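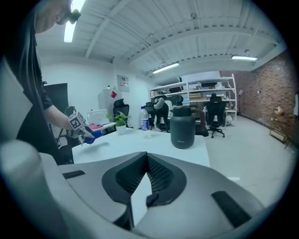
At the white table, with a pink cloth on the tray

Shop > Help > Returns and Repairs

Lamps Linens Kitchen Sale Contact

Helwood Home Goods: Returns and Repairs FAQ

How long do I have to return something?
You have 40 days from delivery. Sale items can be returned within 7 days.

Do I need the original box?
No. Any sturdy box will do. Put your order number inside, on paper, and tape the box shut on all sides.

Who pays for shipping?
We do if the item was damaged or wrong. Otherwise the cost is yours.

Can I return washed linens?
Only if there is a fault in the weave or stitching. Dulley tablecloths shrink a little in the first wash and this does not count as a fault.

Do you repair Kabbaj lamps?
Yes, switches and cords only. We do not repair shades. Allow 8 working days once the lamp reaches us.

Can I drop off a return in person?
Yes, at the Zundov store, at the counter by the side door. The Zundov store closes for inventory in June, so please mail returns that month.

When will I get my refund?
It goes back to the card you paid with, after we check the item in. Gift card orders are refunded as store credit.

My question isn't listed.
Write to Hanane Younis in customer service and include your order number.

Last updated 26 November 2023

We use cookies to remember your cart. Accept Manage settings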